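Paven hand-held gripper

The Paven hand-held gripper is a two-finger tool used in pairs to record manual tasks for training robot arms. One unit is held in each hand. The operator opens and closes the jaws while a camera carried on the tool records the work, and the recordings are later matched to the motion of a robot fitted with the same fingers. The design was drawn up by Florêncio Rocha and Svitlana Bilyk at the Celtstead workshop, and the maintenance schedule in current use was issued on January 22, 2019.

Construction

The body is black and carries a flat front plate held by screws. The fingers are yellow, slide on a shared rail, and are driven toward each other by a trigger linkage inside the grip. A return spring opens them when the trigger is released. Each body has a numbered label with a printed code, which ties a recording to the calibration file of the unit that made it. Labels are not moved between bodies. A replacement body receives a new number and a new file.

The fingers are molded in a soft compound and are treated as wearing parts. They are changed in sets of two, as a new finger facing a worn one closes off center.

Setup

A pair is set up on a bench before it is taken to a site. The jaws are closed on a feeler strip and the rail stop is adjusted until both fingers touch it together. Full opening is then measured and entered in the calibration file. The clocks of the two units are matched by showing both cameras the same timing pattern, a step repeated whenever a battery is changed.

Work with cloth requires a lighter closing spring than work with rigid objects. The standard spring tends to crease thin fabric and to pull it out of line when the jaws open. Skorklow supplies the lighter spring, which is marked with a dab of paint on the last coil. After fitting, the jaws are closed on a single layer of cotton and drawn back slowly. The cloth should follow without slipping.

On site, the operator runs a short trial on the material to be handled before recording begins. For bedding and other large flat items, one unit holds a corner while the other is moved across the surface. 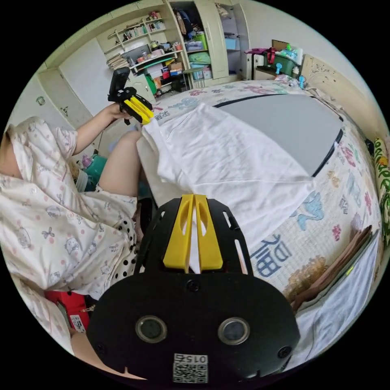
A pair of grippers in use on a white cloth spread over a bed. The unit in the foreground is number 015.

Routine care

The sensor windows are wiped with a dry lens cloth before each session. Solvents are avoided, as they cloud the coating. Lint is the most common cause of faults in cloth work. It gathers on the rail behind the fingers and keeps the jaws from closing fully, which shows in the data as a fixed gap. The rail is brushed clean after every session and given one drop of light oil every 900 cycles.

Fingers are replaced at 3,000 cycles, or sooner if the tips have become shiny. Plate screws are checked at the same time. A loose plate shifts the view by a small angle and makes the calibration file invalid, even when the jaws themselves are in good order.

Repair

The usual repairs are to the trigger linkage and the return spring. To reach the linkage, the front plate is removed and the rail is lifted out with the fingers still attached. The pivot pin is pressed out from the left side only. Bernardo Quintela's bench notes, kept with the Aguiar spare parts kit, advise replacing the pin whenever it is removed.

A unit that has been opened is calibrated again before use. Recordings made between the first sign of a fault and the repair are set aside and checked against the jaw gap log.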